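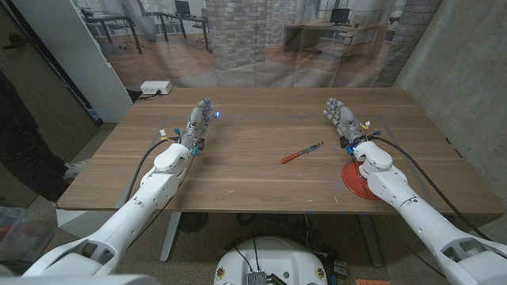 Photo: Iresha Majumder

Tables, tables, tables

Quick one this month, I have a stack of order forms on my lap and the phone won't quit. Most of your letters were about wood tops. So, wood tops.

First, rings. White ring means the damage is up in the finish. Dark ring means water got down into the wood itself, usually next to iron or a plant pot. White ones, try a soft cloth and a little mayonnaise overnight. Yes, mayonnaise. Wipe off in the morning, buff with the grain. Dark ones are a sanding job, or you learn to love them. I have learned to love two.

Oil or wax? Got asked this by half the mailing list. Oil for a table people eat at. Wax for a side table that holds a lamp and not much else. Don't put oil over wax, it just sits there and goes sticky and then you're stripping the whole thing on your one free afternoon. Ask me how I know.

Thin coats. Thinner than that. Wipe on, wait 17 minutes or so the can says (depends on the can, read yours), wipe off everything that hasn't soaked in. Do it three times over a week. Rags outside, flat, on the fence or the driveway until they're stiff. NOT balled up in the trash, oily rags can heat up and catch fire on their own. Serious about this one.

Lutfa Kodikara wrote in from Adura with a split along the end of her dining table, opens every winter, closes by May. Lutfa, leave it alone! Wood shrinks when the heat comes on. Fill it in January and the filler has nowhere to go come summer, and then you get a ridge or a worse split. Move the table away from the radiator, bowl of water on top of the radiator if you can stand the look of it. Check underneath too. If the top is screwed down tight to the frame with no slots for the screws to slide in, thats your real problem and a much easier fix then a new top.

Wobbly legs. Tighten the bolts before you fold up any cardboard. Then check the floor. It's the floor more often than you'd think.

The Karunaratne workshop has 7 places left for the refinishing day. Bring a small piece, a stool or a drawer front, no wardrobes please, the stairs are narrow. Sandpaper and masks provided, lunch isn't. Book at the front desk or reply to this email, put REFINISH in the subject line or it gets lost.

Sample tins of the hard oil are back in at Diria, behind the register, ask. One per household.

Next issue: chairs, squeaky ones. Send me your squeaks.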